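Chimney breast

A chimney breast is the part of a chimney that sticks out into a room, usually with a fireplace at the bottom of it. I grew up in a house with three of them and spent a lot of my childhood bumping into the corners, so I have a soft spot for the things (and a small scar!).

Origins

Early houses mostly had an open hearth in the middle of the floor, and the smoke found its own way out through the roof. Once people moved the fire to a wall they needed something to hold up the flue, and that meant a big stack of stone or brick. In Arnmont, where I live, the older cottages have the stack on an outside wall. Over in Rastville they put it in the middle of the house, back to back with a second fireplace, and I think that's the smarter way to do it, as the heat stays indoors.

Construction

The breast is wider at the bottom, where the fireplace opening is, and often gets narrower upstairs. A lintel or arch carries the bricks over the opening. My neighbor Rizwan Talpur, a retired mason, once worked out that his own stack took about 3,000 bricks from the footing to the pot, and he says he remembers every one of them. The wall spaces on either side are called alcoves, and mine are full of books I keep meaning to read.
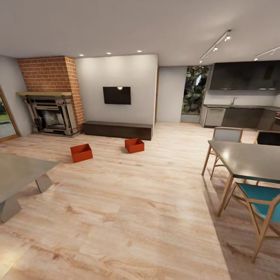
Brick chimney breast with a columned surround and a pale wooden mantel.

Finishes

Plaster was the usual choice for a long time, with wallpaper over it. Bare brick came into fashion much later, and plenty of owners have chipped off good plaster only to find rough, patchy brick that was never meant to be seen. I did this myself one January and was still sweeping up dust at Easter. If you like the look, try a small patch first, low down, where a log basket can hide it.

Removal

Some people take the breast out to gain floor space. Please get an engineer in before you touch it! The bricks above still weigh what they always did, and they need a steel beam or something similar under them. If the stack is shared with the house next door, you'll need to talk to the neighbors too.

See also: Flue, Hearth, Inglenook, Mantelpiece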